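桌面小木柜放书总往一边倒，书立、隔板还是改侧挡？

板块：收纳与小家具 › 桌面收纳

楼主 北窗旧纸

柜子是 Bratu 的敞口款，放在书桌靠里的位置。单层，上面有顶板，左右两侧是竖向木条，没有封板。书靠左放，右边留给零碎小件。问题是书少，撑不满，只能靠在左侧木条上。放上一段时间，靠外的那本底边会往右滑，书脊跟着斜。

目前的条件：
书高矮不一，最高的是法律工具书，最矮的是普通平装。
层板表面光滑，摩擦力不够。
不想在柜子上打孔。
不想把右半边也塞满书，小件要随手能拿。

试过一个铁片书立，底片薄，插在书下面，书的重量压得住。缺点是立片边缘硬，平装书封底压出一道印。另外铁片在木面上拖动会留划痕，已经有一条了，顺着木纹，不算明显。

想问两件事。一，不打孔的前提下，书立和活动隔板哪个更稳。二，侧面是木条，不是整板，书长期靠着会不会变形。

2楼 榫头朝上

先回答第二个问题。看木条间距和书的封面硬度。精装硬壳跨在两根木条之间，受力可以忽略。平装不行，封面会沿着木条的棱慢慢出现浅槽，夏天潮的时候更快。建议在木条内侧垫一块硬卡纸或者薄板，高度到最矮那本书的顶就够。

第一个问题，活动隔板比书立稳，前提是隔板和层板、顶板都顶紧。只顶层板不顶顶板，等于一个没有底片的书立。

3楼 Calum Pringle

不同意楼上关于隔板的说法。顶紧意味着给顶板一个向上的力。小柜子的顶板多数是圆棒榫加胶，抗剪可以，抗拔一般。长期顶着，接缝会先开。我修过一个 Bestlow 的同类柜子，就是原主人塞了一块略高的隔板，顶板后侧翘起来了。

书立的问题是底片薄，换成底片贴软木的就行，摩擦和划痕一起解决。

4楼 榫头朝上

回3楼：顶紧不等于过盈。隔板比净高短一点，上下各贴一条毛毡，靠毛毡的压缩量夹住，力很小。你修的那个是尺寸裁错了，不能算方案的问题。

5楼 Calum Pringle

毛毡会塌。塌了以后要么松，要么再加厚，加厚又回到过盈。木板本身也随湿度胀缩，冬天合适的尺寸到夏天未必合适。我坚持用书立。

6楼 北窗旧纸（楼主）

补充一下尺寸和现状。层板净深够，最高那本立着不碰顶板。小件都放在层板上，没有用盒子，因为敞口柜再放盒子，盒壁占地方。

左边现在按矮到高排，最外面立的是《民事法律适用全书》，它最高，也最常用，放外面好抽。里面两本平时不太动，《乌合之众》贴着木条。
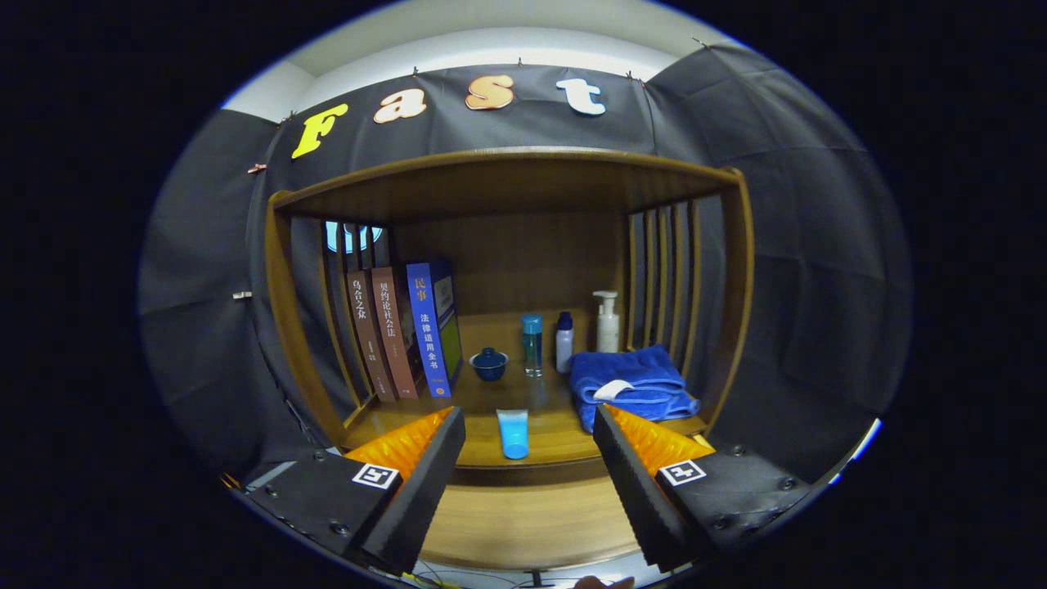 这样排的副作用是重的在外，往右倒的趋势全压在最后一本上。如果把高的换到最里面贴木条，受力会好一些，但是每次抽书要先扶住外面两本，单手操作不方便。所以我倾向于保持顺序，只解决外侧支撑。

3楼说的软木底片我找了一下，Ullgate 有卖，底片软木厚 4 毫米。担心的是书插在底片上以后，最外一本比其他书高出一截底片的厚度，底部不平。

7楼 白胶半干

底片不必整本压在上面。把底片朝里插，压住最外一本的全部和旁边一本的一部分，会出现你说的高差，中间那本歪着站。解决办法是反过来：书立底片朝右，书不压底片，底片上面压你那些小件。小件够重就行。

8楼 Calum Pringle

小件的重量不可靠。拿走一件，配重就变了。底片朝右的书立要自带配重，一般是铸铁或石头的，立面厚，占位置，但是不用压书。

9楼 白胶半干

配重不需要那么大。书是斜靠在左侧木条上的，重心偏左，右侧只需要防底边滑移，不需要抵抗倾倒。楼主的描述是“底边往右滑”，这是滑移问题。你们前面争的隔板和书立，都是按倾倒来考虑的。

10楼 榫头朝上

9楼这个区分有道理。按滑移处理，最省事的是在书的下面铺一片防滑垫，跟书区同样大小，不外露。硅胶的不建议，部分硅胶和木蜡油接触久了会发黏，揭开带漆。用薄软木片或者未染色的羊毛毡。

11楼 北窗旧纸（楼主）

按滑移考虑确实更符合情况。软木片手头有一块，剩料，厚度没量。表面是什么涂装我不清楚，商品页上只写了“清漆”两个字。

12楼 小样不小

插一句关于侧面木条的。很多人觉得栅条侧板只是好看，实际有通风的作用，靠墙放的时候书不容易返潮。2楼说垫一块硬卡纸，等于把这一侧堵了。如果房间不潮，无所谓。如果潮，宁可让平装书有点印，也不要堵。

我这边是南方，二月份回南天，柜子后面挂了布帘，布和木头之间闷着，书口起了霉点。后来把柜子往外挪了 100 毫米，帘子也收短，再没出现过。

13楼 榫头朝上

卡纸可以打孔，或者只垫到木条棱的位置，裁成竖条贴在木条上，间隙留着。我前面说得粗了。

14楼 Ashley Bickerstaff

用过竖条的办法，效果一般。竖条加宽了棱面，压印从窄的变成宽的，位置还在。要彻底避免，最里面放一本精装当垫，永远不抽它。楼主里面那本正好平时不动，换成一本硬壳的就可以，不用加任何材料。

另外提醒一点，敞口柜前下沿如果是弧形的挡板，放防滑垫时不要贴到前沿，手伸进去拿东西容易带起来。往里缩 8 毫米，看不见，也不会卷边。

15楼 北窗旧纸（楼主）

前沿是带弧度的，顶板前面的角也是圆的。缩进去一点没有问题。

硬壳垫底可行，手边有一本旧的精装字典，开本偏小，高度比《乌合之众》略矮。矮的能不能当垫？

16楼 Ashley Bickerstaff

能。支撑面过了旁边那本书高度的一半就起作用。上部悬空的一小段，平装书自身的刚度够了。字典厚，占宽度，你自己取舍。

17楼 小样不小

字典如果纸张薄而多，长期侧压会错页，书口变成斜面。旧字典无所谓的话就用。

18楼 白胶半干

还有一种，把常用的那本单独拿出来平放，顶板上面也可以放。我那个 Brokport 的柜子就这么用，顶板上压一本大部头，正好当个小台面。

19楼 Calum Pringle

顶板放书要看跨度和板厚。跨度不到 300 毫米的小柜随便放。长的会往下弯，先从中间开始，肉眼看不出来，拿直尺搭一下就知道了。

20楼 北窗旧纸（楼主）

顶板上不放，上面要留给台灯底座。

先做两步：书区下面铺软木片，前沿往里缩；最里面加字典。书立暂时不买。顺序不变，蓝色那本还在外侧。铁片书立收起来，划痕等有空拿木蜡抹一下。

21楼 榫头朝上

划痕先用干布擦干净再抹蜡。清漆面上抹蜡只填亮度，不填深度，顺纹的话够用了。软木片裁之前压平，卷过的料边角会翘，书放上去底边不平，又要来问为什么歪。

22楼 Calum Pringle

软木片单放没有胶，抽书的时候可能跟着走。四角点一点可移除的蓝丁胶，别用双面胶。

23楼 白胶半干

蓝丁胶在木头上放久了会渗油印，清漆面好一点。我倾向于不粘，书本身压着，抽的时候另一只手按一下。

24楼 北窗旧纸（楼主）

先不粘，走位了再说。软木片晚上裁。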